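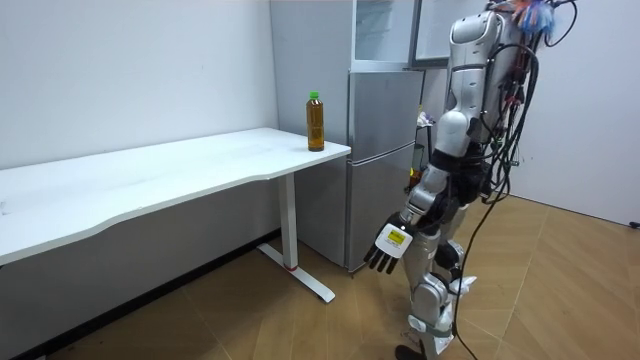 Desk end and fridge corner, current layout.

ekow_amoah
January 11, 2019
Looking for opinions on clearance. The desk is an Elwood with the scalloped front edge, and its right end finishes just in front of the fridge. Side panel faces the desk. The Genska manual asks for 5 cm at the side and says nothing about furniture in front. The glass-fronted cabinet on top stays where it is.
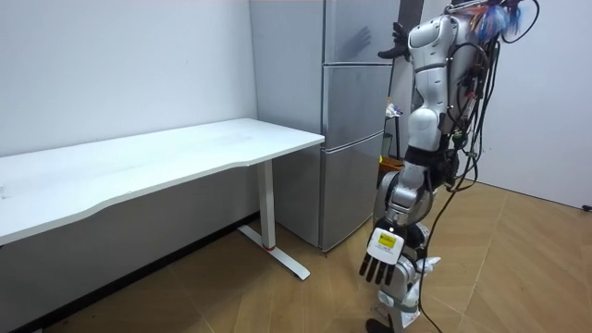 My preference is to leave the fridge in the corner and shorten the desk run. The foot bar is the real constraint -- it sits diagonally to the wall and limits how far left the top can go.

bwyss
Don't cut the desk. Slide it left and check the door swing first. A 600 mm door needs its full width plus your elbow.

Monique Chevalier
Disagree with bwyss. Swing is fine if the hinge is on the wall side. I'd worry about the cabinet. Top-vented models need air above, and a metal frame resting on the lid blocks it.

ekow_amoah
Mine vents at the back according to the manual. Hinges can be reversed. I haven't tried it.

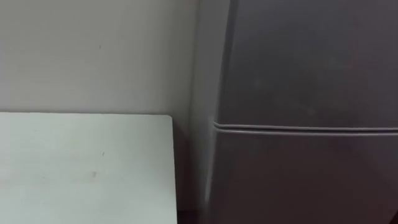 Salamatu Kwofie: Reverse the hinges before moving anything. Check the gasket colour for grey scuffing in May, and re-level the feet if the lower door drags.

bwyss
Still say slide the desk.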